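Section 4: Setting Up the Play Kitchen Table

10 November 2023
By Si-eun Um
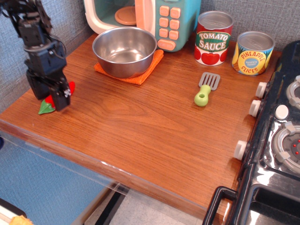

Fig. 4. Tabletop with toy microwave, steel bowl on folded cloth, and chili pepper.

The Ellbridge play kitchen arrives in one carton and 40 pieces, most of which will try to leave the room within a week. Set it up in this order.

1. Choose a table with a flat top. Wipe it down and let it dry. Any height your cooks can reach will do — kneeling on chairs is not a height.

2. Place the microwave at the back, with the door facing the cooks. Open the door fully and check that the turntable plate sits level.

NOTE: The buttons on the control panel do not heat anything. Cooks will press them regardless, and the food will be declared ready.

3. Stand the toy cans beside the microwave. They do not open. Keep your can opener in another room if you want to keep your cans.

4. Fold the cloth into a mat and lay it in front of the microwave. Set the mixing bowl on top. Without the cloth, stirring can be heard from the street.

5. Put one or two vegetables out in front. The chili pepper is a good first choice, as its stem is easy for small hands to find.

CAUTION: Steel bowls have been known to serve as hats. Check the bowl before using it for actual salad.

6. Store everything else in the carton until somebody asks for it. A table with all 40 pieces on it is no longer a kitchen.

To pack up, work backward from step 5. Allow eight minutes, or almost 44 with help.

For missing vegetables, see Section 5. Look under the couch first.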